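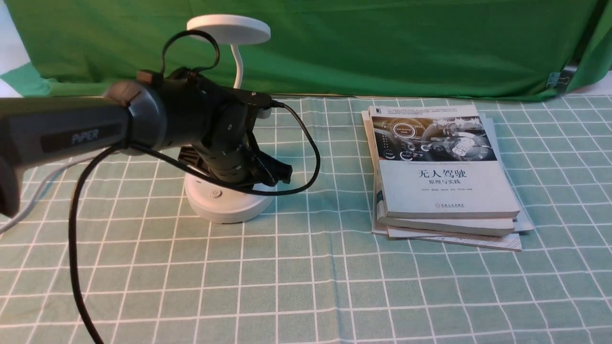
Rebecca Greco told me I'd never get the boat name past her, and she said it before I'd even taken my coat off.

3 min read

So I'd inherited a boat (my uncle's, twenty-two feet, smells like onions) and you can't keep a dead man's boat name in Clitemero, everybody knows that. His was Dullus. I wanted Ollus, and Rebecca, at the harbor office, had a form for that and a face to go with it.

"There's an Ollus already," she said.

"Where?"

"It sank."

Well, then there isn't one, is there! I said that, a bit louder than I meant to, and Mandla Magagula looked up from the bench where he'd been waiting on a mooring permit since breakfast. He said his cousin had been on the Ollus and swam home, and he'd take it kindly if I picked something else.

I asked what the cousin was like. Fine, Mandla said. Won't eat fish.

The fee was 135 whatever you called the thing, so I stood there chewing the pen. My uncle used to whistle for a dog when he came around the breakwater, a yellow dog that had been gone for years by then, and I could still hear him doing it, two notes, the second one flat. I wrote Gazi.

Rebecca read it upside down. She'd known that dog. It had bitten her, she said, twice, and she stamped the form anyway and pushed it back across the counter with one finger.

"Paint it on both sides," she said.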